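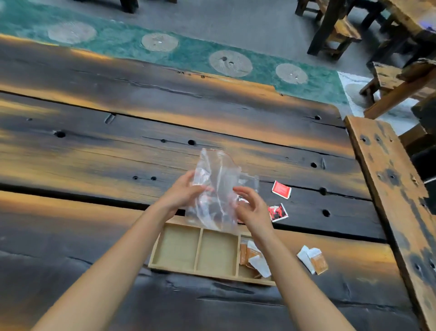
May 26, 2025 – rye starter, batch 37

It doubled overnight! Fed it 130 g of Botlow flour and the smell is wonderful, all green apple. Best rise since January.

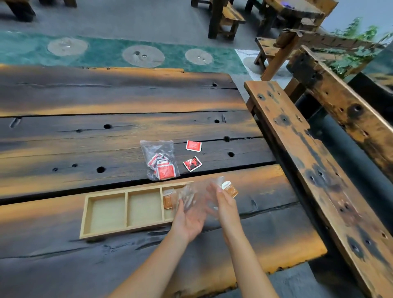
A cooler shelf would slow it down, according to one colleague, and save us a feeding. Worth a try – tomorrow. 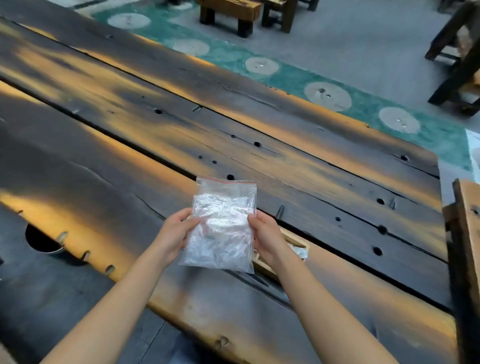

Stillar wants the crumb tighter, so next loaf gets less water.

Recent entries
Spelt trial 2
Nutska oven notes

Comments
Please share the crust recipe!
Green apple? Mine smells like yogurt.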